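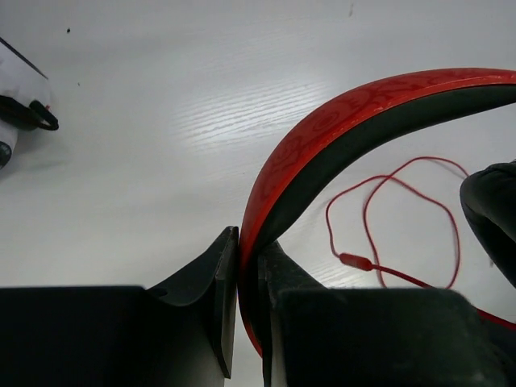 Can a machine tidy up headphones yet? Sort of, if you've got all afternoon and you don't mind which way up they end up.

Thursday, and I've had Bresero on the brain since breakfast. Headphones are my pet test because they're all bend and squash, and the cable does whatever it likes (mine at home lives in a permanent knot!). The red and black pair has a hard shiny band, so there's something decent to grip. It's that thin red lead I'd worry about, lying there in loops.

I reckon the folk at Osatlow would give it 14 months. I said 5 years and I'm sticking to it, biscuits on the line. Then again I said the same about hoovers, and look at my sister's. Two arms must help, surely, one for the band and one for the lead?

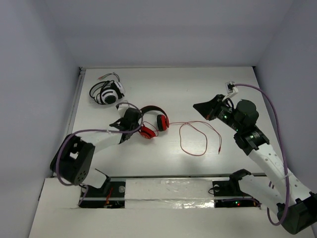 Still to do before bed

Ring Sotelo about the invoice, the 105 quid one. Put the bins out. Find my own earphones, wherever they've got to.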